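The Table That Wouldn't Leave

By Keisha Baptiste

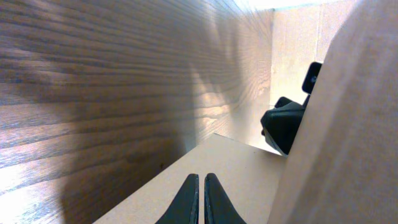 Wood grain in the light, with a soft shadow across the middle.

My grandmother left me three things: a biscuit recipe with no quantities in it, a healthy suspicion of door-to-door salesmen, and a dining table that doesn't fit in any home I have ever rented.

I've moved it four times now. The first time it went up a stairwell in Nalton on its side, with me underneath and my cousin at the top yelling directions that only made sense if you were also at the top. The second time we took the legs off, lost a bolt, and ate dinner on a slight lean for most of a winter. (You get used to it. You just don't serve soup.)

So when I moved into a one-bedroom flat in December, everybody I know told me to sell it. There's a whole philosophy now of owning only what fits, and I've read the books, I've folded the jumpers. I even put the table online. I asked for $300 and the best offer I got was $91 from a bloke who wanted to know if I'd cut it in half first.

I took the listing down and rang Hazel Kasprzak, who has been restoring furniture in a shed out at Lolport since before I was born. I wanted her to tell me it was valuable. She laughed for quite a while.

"Brown furniture," she said. "Can't give it away, love. Has been that way for years."

Brown furniture, if you haven't met the term, is what the trade calls all those big dark pieces our grandparents saved up for. Sideboards, wardrobes, the china cabinet with the door you weren't allowed to touch. Hazel reckons she gets offered a piece nearly every week, mostly from families clearing a house in a hurry, and she has to say no to most of it. The shed is full. She's got 227 drawer handles in labelled jam jars and nowhere to park her car.

What she does love is fixing things for people who plan to keep them. She showed me how to lift an old water ring with a bit of patience and a warm iron over a tea towel - try it somewhere hidden first, and keep the iron moving! She's dead against spray polish. A soft cloth, a little wax a couple of times a year, and keep the thing away from the heater. I'd had mine jammed against the heater, of course, and I said nothing.

I asked her about size, too, and she had me measure the room and mark the table out on the floor in masking tape. I lived with the tape for a week, walking around it like a cat. It turned my lounge room into a dining room with a couch in the corner, and I found I didn't mind that at all.

People come over more, for one thing. Eduardo from downstairs does his tax on it. My friend Loretta Park cuts out dress patterns on Sundays and leaves pins in the rug. Last month we had eight for dinner, two of them on the piano stool, and someone put a hot dish straight down on the wood.

I've got the iron out tonight.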